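Wembridge Facilities Helpdesk
Ticket: Marks and ridges on green cutting mat, prep table 6
Raised by: Yolanda Huaranga
Assigned to: Sérgio Esteves
Priority: Low
Status: Resolved
Opened: June 26, 2025

Problem as reported

The green cutting mat on the low table won't stay flat. There is a ridge across the middle and the bowl rocks when it is put down there. Also the mat feels tacky in patches where fruit has been left on it. Can we have a new one, or can this one be saved? We use it every day for sorting fruit into the white square bowl.

Entry 1, Sérgio Esteves

Went to look before lunch. The mat is the self-healing sort with the white grid, supplied by Troltico in February. The grey pad was on top of it with some red grapes on the pad, and the bowl was over to the right of that.
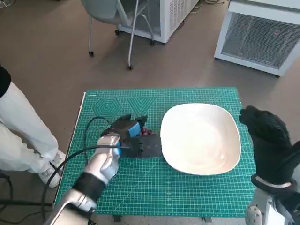

I asked Yolanda whether the bowl had been washed and put back hot. She said it goes through the dishwasher and comes straight out on to the table. The supplier's sheet for this mat says to keep it away from anything hot, so that is my first suspect for the ridge. The tacky patches are a separate matter and I think they are only juice.

Asked for the bowl to be left on the rack for 30 minutes after washing. Will check the mat again tomorrow.

Entry 2, Haoran Dong

Cleaned the mat while Sérgio was on another job. Lukewarm water, a drop of washing-up liquid, soft cloth, then wiped again with plain water. Did not use the citrus spray from the cupboard as it took the lines off the last mat we had. Tackiness gone from most of it. One patch near the hexagon pattern needed doing twice.

The pad also had juice underneath. Washed it and stood it on its side to dry.

Ridge is still there.

Entry 3, Sérgio Esteves

Tried flattening. Steps taken, in case it comes up again:

1. Cleared the table and wiped it down. Found grit in one place and got it off with a damp cloth.

2. Laid the mat face down on the table and left it for 90 minutes with nothing on it. Slight improvement at the corners, none in the middle.

3. Put a flat board over it and weighed the board down with catalogues. Left overnight.

4. Turned it face up in the morning and set the bowl on the middle. It still rocks, though much less than before. Put the board back for a second night.

5. Looked out some cardboard for storing the mat flat when it is off the table. There was a brown corrugated box among the things in the work area, and the same sort of board would do if it is cut at the folds and not bent.
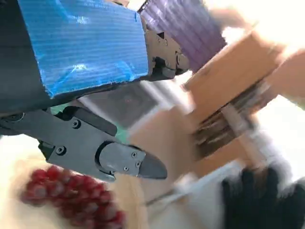 6. Took the board off after the second night. Mat is level. Bowl sits still in the middle and at both ends.

Entry 4, Yolanda Huaranga

Used it all morning and it is fine. Could I still have a spare? When this one is being washed we have nothing to put on the table, and the bowl slides about without it.

Entry 5, Rongrong Cui (Stores)

Spare mat requested from Jillositz, as Troltico have none in this size. Order line 77, delivery in 8 working days. Please let me know if it arrives rolled. If it does it should be laid out flat the same day, and the tube can come back to me.

Entry 6, Sérgio Esteves

Care notes agreed with Yolanda and put up by the sink:

Let the bowl cool before it goes on the mat.
Keep fruit on the pad, and lift the pad at the end of the day to wipe under it.
Lukewarm water and washing-up liquid only. No citrus spray.
Store flat between two pieces of card. Do not roll it or stand it against the wall.

Closing this one. The spare is being tracked on the Stores order, so please chase Rongrong for that and not the helpdesk.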